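Kongkaew Furniture
Tables > Work and Family Tables > Rallside

Rallside Table

Light wood-grain top, metal legs
Length: 71 inches
Ships in 17 days
Page updated 2/8/21

The Rallside is a plain rectangular table for rooms that get used for more than one thing. It has a wooden top in a light brown finish and metal legs set toward the ends. There is no drawer, no center post and no shelf underneath, so chairs can go along both long sides and bins or low storage can be pushed under when the chairs are out.

Mervyn Rowbotham drew the first version for a school craft room that had to double as a lunch room. The customer wanted a surface where paint pots and dishes would be easy to see and easy to clear. We kept the top in one color with no inlay or border, and the shape has hardly changed. An earlier version, sold as the Flasdale, had a darker top and a crossbar near the floor. The crossbar got in the way of people's feet and we dropped it. 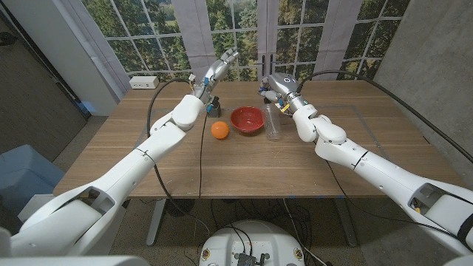
The finish is matte. It takes a damp cloth and ordinary dish soap. Do not use scouring pads or anything with bleach in it. Painter's tape can go on the top for marking out places or work areas, but peel it up slowly and don't leave it on for months at a time, especially in a sunny room. If some of the glue stays behind, warm soapy water and a soft cloth will usually lift it.

Round items will stay put on a level table. If a ball or a marble wanders toward one side, adjust the feet before you blame the top. Each foot has a threaded pad that turns by hand once the weight is off it. Start with the corner that rocks and go a half turn at a time.
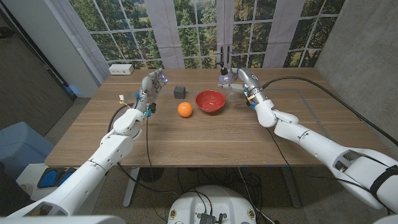 Rallside table on gray carpet, with a red bowl and an orange ball.

Carpet and hard floors

The standard pads are fine on low carpet. For tile or wood floors, order the felt pads (Kaltiveo, sold in the parts section). They push on over the standard ones and need no tools. Thick carpet can hide an uneven floor, so check the top with a level after the table has stood for a day, then check it again once the room is in normal use.

Leave enough space behind the table to open curtains and reach the wall outlets. Most people push it closer to the wall than they need to and end up dragging it out again. Lift it when you move it — dragging bends the pads, and a bent pad is the most common part we are asked to replace.

Near a window
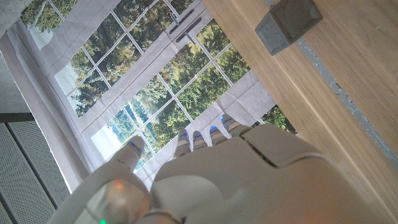 3 min read

A table beside a large window gets good light for drawing, sorting and small repairs. It also gets uneven sun. Wood finishes change color over time, and a bowl or tray left in one spot through July can leave a paler or darker shape where it stood. Move things now and then, or turn the table end for end a couple of times a year. Trees outside help a little. Curtains help more.

Condensation is the other thing to watch. If the glass drips in cold weather, wipe the edge nearest the window along with the sill. The edges are sealed at the factory, but standing water will get into any seal that has been chipped.

Assembly

The table arrives in 2 cartons, the top in one and the legs and hardware in the other. Two people should turn it over once the legs are on. Put a blanket on the floor, lay the top face down, fit all the bolts loosely, then tighten them in turn. The hex key is in the bag with the bolts. Tighten again after the first month.

Parts and questions

Replacement pads, bolts and legs are kept in stock. Tops are made to order. Nouhaila Fawzy handles parts requests, and Essam Farouk can answer questions about custom lengths and school orders. Please have the number from the label on the underside of the top ready when you write.

Related: Rallside Bench, Rallside Side Table, Kaltiveo Felt Pads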